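4.2 Handling light, crushable things 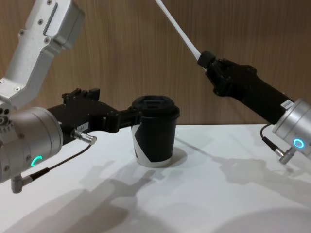 Of all the chores in our list, the ones that look easiest to a person at home gave us the most to think about. Picking up a drink and passing it from one side of the table to the other is something most of us do half asleep, and yet a takeaway cup gives way under very little force and gets narrower towards the base, so a grip that suits the top may not suit the bottom.

We ran 300 trials of the cup task in July, split between the Lelleo and Redel controllers, after teaching each of them from 800 demonstrations. Both did well when the cup began upright and within easy reach. Trouble came with the handover, where one arm has to keep hold until the other is ready — a matter of timing as much as of strength.

Figure 7. A paper cup held by the left gripper, just below the lid, with the right gripper clear of it.

Readers who know the Shirima trials will remember that their cups were rigid, and we would be wary of setting our results beside theirs. Our own view, for what it is worth, is that a machine of this kind could be trusted to clear a tidy table today, but we should not yet like to hand it a full cup of tea. Section 9 returns to this.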